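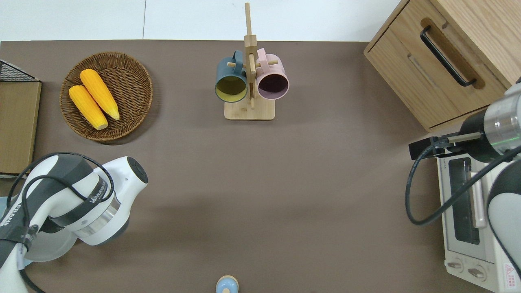

Week 8: Comparing grippers on the kitchen bench
Lab coordinator: Najwa Haddadin
Tutorial questions to Matěj Hájek, Tuesday

Purpose
You will run the same household tasks with two sets of fingertips and decide which set suits which object. The arms and controller settings stay the same throughout. Only the fingertips change.

Fingertips
Set A is bare aluminium. Set B has a moulded silicone pad, supplied by Jondberg. Check set B for tears before fitting it and tell your demonstrator if you find any.

Tasks
1. Lift one ear of corn out of the wicker basket and put it back.
2. Take a mug off the mug tree by its handle and set it upright on the table.
3. Open the toaster oven door and close it.
4. Pull out the cabinet drawer by its bar handle.

Do 20 trials of each task with each set. Put the objects back on their tape marks between trials. Stop a trial at 285 seconds and record it as a timeout.

Recording
Use the log sheet. Write down the finger opening at contact, the result and the type of failure (slip, missed grasp, collision, timeout). A corn cob that rotates in the grip but stays held counts as a success, with a note.

Write-up
Maximum 600 words, plus one table. Discuss the mug handle and the corn separately. Colour-coded plots are fine but label the axes. Read the Custance chapter on contact friction first.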